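Umby Flood Barrier Kit for Community Arts Venues

The Umby is a demountable flood barrier for theaters, galleries, rehearsal rooms and other small public buildings. It is made by Gasoda and sold in kits sized to a single doorway or loading entrance. Heavier rainfall is putting water into buildings that stayed dry for decades, and many arts venues have their stores, dressing rooms and electrical panels at street level or lower.

Each kit contains the side channels, the stacking boards, a base seal, two clamps and a canvas bag for the seals. Boards slide down into the channels from the top and are pressed together by the clamps. The standard kit has 4 boards and reaches a height of 34 inches. The low kit has 3 boards and suits interior doors and stage entrances with a step.

The side channels stay on the wall all year. They can be painted to match the door frame once the primer supplied with the kit has been applied. Do not paint the inside face of the channel, where the seal sits.
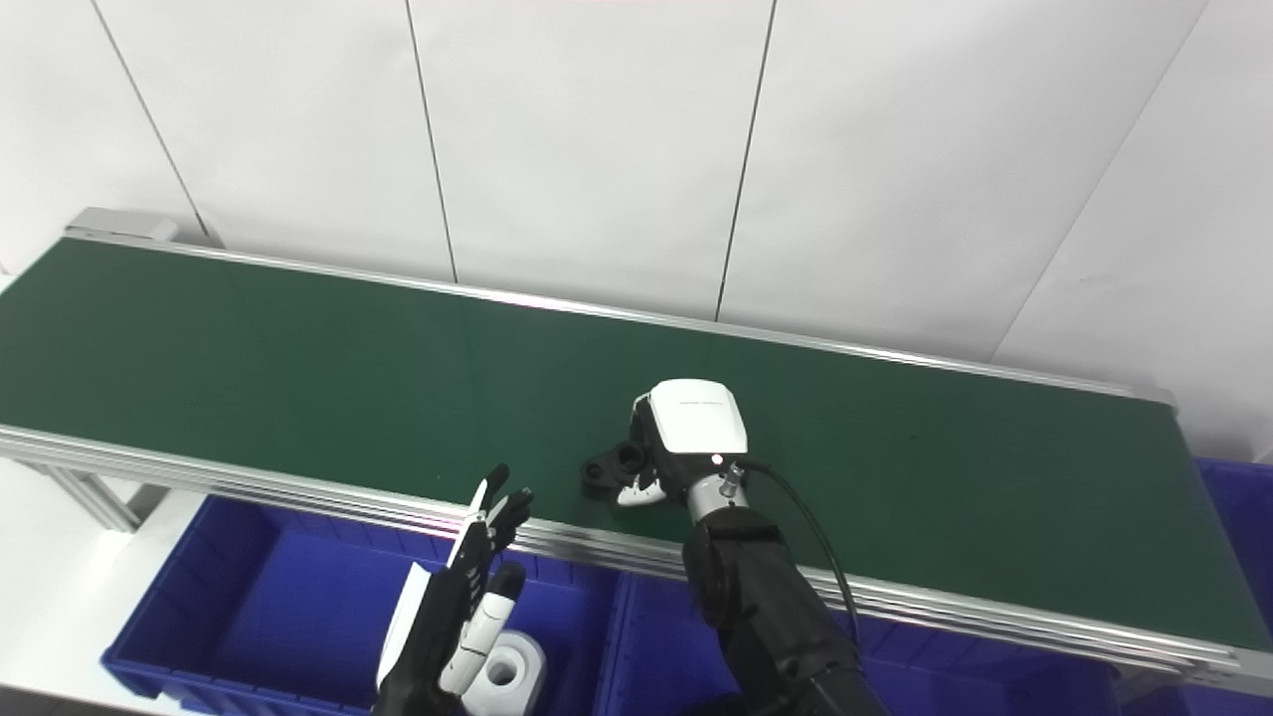

Boards for the standard opening are 62 inches long. Wider openings need a center post, which bolts into a floor socket and lifts out when the barrier is not in use. The socket has a flush cover so that carts, flight cases and wheelchairs can pass over it. Please measure the opening at the floor, at knee height and at the top of the barrier, and send us all the measurements. Older buildings are often out of square and we cut the boards to the narrowest figure.

Fitting

The wall must be sound brick, block or concrete. Soft stone and timber frames need a backing plate, sold separately. Two people can fit the channels in a morning with a hammer drill and a level. After that the boards go in by hand and no tools are needed.

Storage and care

Keep the boards flat or on the wall brackets, out of direct sun. Rinse off silt after use and let the seals dry before they go back in the bag. Replace the base seal if it has a nick or has gone hard. We suggest a practice run every April, with whoever opens and closes the building taking part.

What the kit does not do

The Umby holds back standing and slow-moving water at a doorway. It does not stop water coming up through drains or floors, and it will not make a porous wall watertight. Venues with a basement should look at a non-return valve and a sump pump as well.

The Gadthorpe venue pack

Venues ordering for more than one entrance can ask for the Gadthorpe pack, which adds numbered board labels, a laminated door plan and a spare base seal for each opening. The door plan was drawn up with Apinya Nuchit of Thongsuk, a touring puppet company that keeps its sets in a riverside store.

Lead time depends on the board lengths and is confirmed with your quote. Spare seals and clamps ship from stock.

Page updated 11 March 2023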